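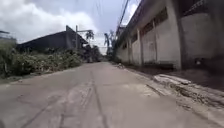
The concrete road beside the warehouse wall, under a cloudy sky.

Drokside Perimeter Camera Renewal
Progress report to the Curkusis Fund, October 2023
Prepared by Saimi Harju, project coordinator

1. Work done in this period

The main task of the period was to replace the old analog cameras on the outside walls of the site. We have now installed 14 new network cameras. All of them are connected to the recorder in the gate office, and the guards have used the new viewing screen every night since the second week of the month.

The cameras on the loading side were the most difficult. The old cable ducts were full of sand and two of them were broken below the ground, so the contractor, Duggan, had to pull new cable along the wall. This took four extra working days. The cost is covered by the reserve in the approved budget and we do not ask for more money.

2. Night picture

In the first tests the night picture was not good enough at the far end of the fence. The infrared light of the camera was reflected from the metal posts, and the middle of the picture became white. Jouko Sjöberg moved 3 of the cameras lower and turned them a little away from the posts. After this change a walking person could be recognized as a person at the full distance we promised in the application. Reading of number plates at night is still weak when the headlights are on. We will try a shorter exposure time first – if this does not help, a separate plate camera will be needed at the gate, and we will write to you before we order anything.

3. Recording and storage

Recordings are kept for the time stated in our privacy notice and then deleted automatically. During the period we found that motion recording started too often, mostly from moving branches and from rain. We have drawn new detection zones for every camera, and the amount of stored video went down clearly. The public sidewalk outside the fence is masked in all views, as the agreement requires.

4. Spending

Of the training money, 200 euros has been used, for printed instructions. From the equipment line, 3000 euros is not yet spent. It is reserved for the spare camera, the surge protectors and the second power supply. The invoice from Duggan for the cable work has arrived but is not paid, as one hour sheet was missing.

5. Delays and open questions

The Drorkov software license was delivered with the wrong number of channels. The seller has promised a corrected license, but we do not have a date. Until then, the cameras work normally but the map view cannot be used.

6. Next steps

In November we will train the evening guards, test the backup power and finish the drawings of the cable routes. The old cameras will be taken down at the same time. Jouko Sjöberg will send the final test record together with the next payment request.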